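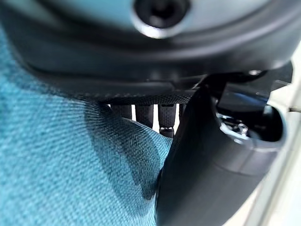 Section 7: Setting up the headrests and caring for the leather

Okay, frame together, seats clicked in - now for the part I like best! I'm using my own Hirkia sectional for this guide, so if yours is a different length you may have fewer headrests than I do. The steps don't change.

1. Start at one end of the sofa and work along. Put one hand behind the headrest and one in front, then tilt it slowly until you feel it catch.

2. Do the next one. Each headrest moves by itself, so they don't have to match (mine never do).

3. Sit down and try it with your head back. Too far forward? Lift it all the way up, let it drop flat and start over.

Caution: Don't pull on a headrest to slide the sofa across the room. Push from the base, with a second person helping. 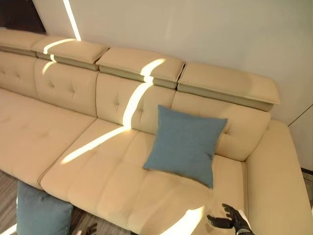 Headrests along the top, tufted back cushions underneath.

4. Press the back cushions into place with flat hands, working toward the armrest.

5. Wipe the leather with a soft cloth that's barely damp, then go over it again with a dry one. I follow the stitching so dust doesn't settle in the seams.

Note: Test any leather cream on a hidden spot first and leave it until morning. Syahrul Harahap at the Khoo store told me to go easy on it, and twice a year has been plenty for mine.

6. Check the leg bolts again after 11 days of normal use. Leg bolts are covered in Section 4.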